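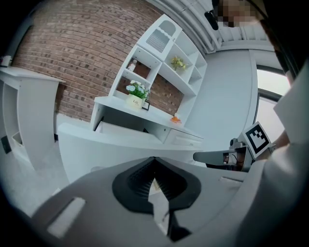 Search the archive: enter keywords
Print this message | E-mail this message

Subject: Re: mail queue stalls after upgrade
From: Zulkifli Harahap
To: olesden-users

Mariann Jakab wrote:

> After moving to Olesden 3 our outgoing queue stops every night in
> December. There were 2,399 messages waiting this morning. Restarting
> the daemon clears it. Nothing in the log except "lookup deferred".
> The relay is Brullier, same settings as before.

"Lookup deferred" means the resolver did not answer before the timeout. The old release waited 100 seconds. The new one waits 14 and then marks the whole destination as down, so one slow reply holds every message for that relay.

Two things to check:

1. In the main config file, see if resolver_wait is set. If the line is missing you get the new default. Put it back to 100 and reload.

2. Look at what else runs at night on the same host. We had a backup job that filled the link and caused the same stall - moving it two hours later cut the deferrals but did not remove them.

The retry flag is kept in memory only, so a restart hides the problem. Please run the queue tool with -v before the next restart and post the output, along with the resolver section of your config.

Zulkifli
Estix mail operations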